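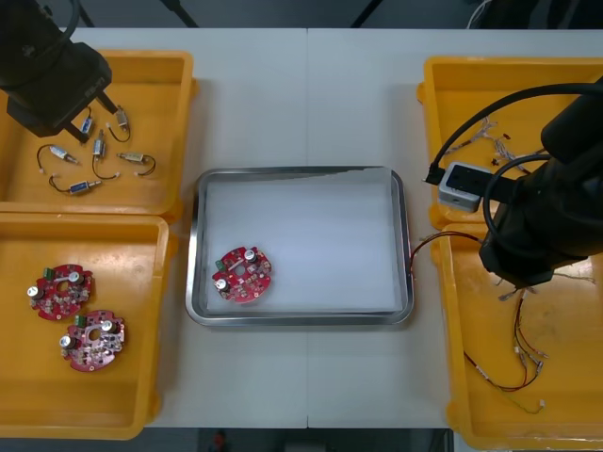 Sorting table at the Hubmann open day, two arms, yellow bins around the steel tray

Does the Hubmann open day let you get close to the robot arms?
Posted by dovetail_593

I'm thinking of taking my two kids to the next open day at Hubmann in Tromudau. I found the picture on the town page. Can you stand near the table, or do you watch from a hallway? Also, do they let visitors try anything? It's a long drive for us.

mossyroof
We went last September. You stand behind a rope, close enough to see the small parts in the bins. When we were there the job was round red circuit boards and little solenoids with wires on them. The arms are slow. My son liked it but was ready to leave after one run. Groups are limited to 200 people for the whole day, so sign up early. The lot on the Dranside road fills up first.

kettle3390
Never been to that one but the one at Plulliritz had free hot dogs.

binwatcher
Yes, you can get close. No, visitors don't run the arms. There is a staff member at the table who takes questions, and ours was patient with the kids. Ask about the wire harnesses, as loose wire is harder for a gripper than a stiff part. Each demonstration is followed by a break of 5 minutes, and that is the best time to move up to the rope. Closed shoes are required.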